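3. The rooms and their surfaces

3.1 Choice of the building

The Dilstead building stands on the east side of Wonemstead, between the canal and the old freight road. It was built as a spinning mill, was later used as a store for paper, and was changed into rented workrooms by its present owner. We selected it from the buildings listed in Section 2 for a practical reason: during the conversion the walls were not all treated in the same manner. In some rooms the old brick was completely covered with plaster and paint. In other rooms a part of the brick was left open. The windows, the room height and the type of heating are nearly the same in both groups, and therefore the treatment of the wall can be studied with less disturbance from other conditions than in the buildings used by our earlier study (Su, in preparation).

The owner gave us permission to enter the rooms during normal working hours. We considered this important. A room which is cleared for measurement sounds different from a room with people, coats, bags and tables in it, and also the light is different when the people have arranged it for their own work. We did not ask the tenants to move anything.

3.2 Description of the partly open type

In the rooms with open brick, which we call Type B in the following, the brick is not shown over the full height. The upper part of the wall is white, and the brick begins under it and runs along the wall as a long band. According to the conversion drawings, the line between the two parts follows the level of an earlier floor beam, which was removed. The masons had to repair the upper part heavily, and the architect decided to cover these repairs with plaster. The lower part was in better condition and was only brushed and given a clear mineral coating against dust (Zostix, one layer).

The brick in the Type B rooms is of mixed color. Red-brown bricks are the majority, but tan bricks are set between them without a visible order, and the joints are pale. We first intended to give one reflectance value for the whole band, as is done in many reports. After the first readings we gave up this plan, for the difference between a dark brick and a pale joint was larger than the difference between two rooms. The values in Table 4 are therefore mean values over a square field with a side of 100 cm, and the field was always placed at the height of the eyes of a sitting person.

Small holes remain in the brickwork in several places. They come from brackets and cable clips of the former users. The owner left them open because filled holes are easy to notice in old brick. For the acoustic result they have no importance, but they were mentioned by the tenants more often than we expected, and we return to them in Section 5.

The ceilings are painted white and carry long fluorescent fixtures. White pipes run under the ceiling and were left visible. Where the brick band meets a pillar, the pillar is white and stands out slightly from the wall, so that the band has a clear end and does not continue around the corner. Figure 2 gives an impression of a Type B room during use.

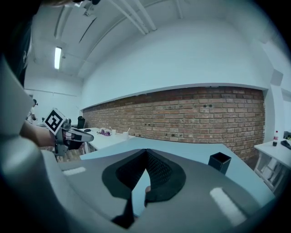

The all-white rooms, called Type A, have the same ceiling paint. Their walls are smooth from the floor to the ceiling, and the edge between the wall and the pillar can be recognized only by its shadow. Several tenants of Type A rooms had put up shelves or cloth on the long wall. We noted these additions on the plan but did not include them in the surface calculation, unless they covered more than one quarter of the wall.

3.3 Questionnaire

A short questionnaire was given to the people working in both types of room. The first sheets were handed out on June 12, 2022, and the last ones were collected in August of the same year. We received 119 complete sheets, of which 46 came from Type B rooms. The smaller share of Type B is explained by the smaller number of such rooms in the building, and not by a lower willingness to answer.

The sheet asked how the person would describe the room to a friend, how bright the room seems in the morning and in the late afternoon, whether speech from other tables is disturbing, and whether there is something on the walls or the ceiling which the person would like to change. For the last question we gave no list of possible answers. In the pilot version we had offered such a list, and the persons in the pilot mostly ticked the first line.

We also asked for the usual place of the person in the room. This was necessary for the reason that the brick band is long but lies on one side only. A person who faces the band has it in view during the whole day, while a person with the back to it sees mainly white surfaces, although both work in a Type B room. In the analysis we treated these two positions separately.

3.4 Light readings

The light was measured at table height, once with the ceiling fixtures on and once with the fixtures off, on days with a closed cloud cover. The tables in the Type B rooms have light tops, and in our opinion this should not be forgotten when the results are compared with those from other buildings. A light table top returns a good part of the ceiling light to the lower wall, and the brick looks warmer and less heavy than it would above a dark floor with dark furniture.

With the fixtures on, the white upper wall received the most light and the brick band looked calm and rather dim beside it. With the fixtures off, the contrast became weaker in the middle of the room and stronger near the windows. The observers agreed on this description, but we could not support it with the instrument at every point, and the readings next to the pillars are missing for two rooms where the table stood too close to the wall.

3.5 Limits of the survey

The survey covers one building and the warm part of the year only. Bare brick is often described as cold in winter, and we can say nothing on this matter from our data. Furthermore, the tenants had chosen their rooms by themselves. It is possible that a person who likes old brick asks for a Type B room and afterwards gives it a good mark. We asked the owner for the waiting lists to examine this point, but the lists record only the wished floor area and the floor level. The comparison in Section 4 should be read with this limitation in mind.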